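Clerkton home recording: house rules FAQ
Last updated Oct 19, 2025

I get the same handful of emails every time a new batch of folks starts recording chores with the hand-held grippers, so I finally wrote my answers down. I look after the ground rules at Clerkton, and I fold a lot of laundry for the job!

Do I have to clean up before I record?
Nope. Please don't! A robot that has only ever met a bare bed is going to have a rough time in a real bedroom. Leave the pillows and blankets where they live. What I do want put away is anything with a name, address or face on it — mail, school papers, family photos, pill bottles.

How hard can I squeeze?
Just enough to hold the cloth. Knits are the fussy ones, so take a fold between the pads and don't grab one thread or a button. If a piece snags, stop, open both grippers all the way and free it by hand.

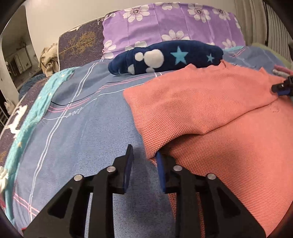

Same goes for pulling. When both grippers are on one garment, move one at a time until the fabric is flat, then move them together. Our old Tindent guide said to pull until it's tight, and I crossed that out in February after I stretched a sweater of my own (I liked that sweater).

What if I mess up a fold?
Keep going and fix it the way you would at home. I'd much rather have a clumsy fold with a good save in it than 200 perfect ones. Only scrap a take if you dropped a gripper or somebody walked in.

Somebody walked in. Now what?
Stop, and mark the take for deletion on the Onthorpe upload page. You've got 24 hours to do that before it goes to review. Kids in the house? Record when they're somewhere else, please.

How often do I take a break?
Every 20 takes or so is too long for my wrists, so the rule is five minutes off after each basket. Wipe the pads then too, with a dry cloth. Lint builds up quicker than you'd think.

Can I use my own Fankhauser grippers?
Yes, once I've checked the pads. Send me a note first and hold off on recording until you hear back.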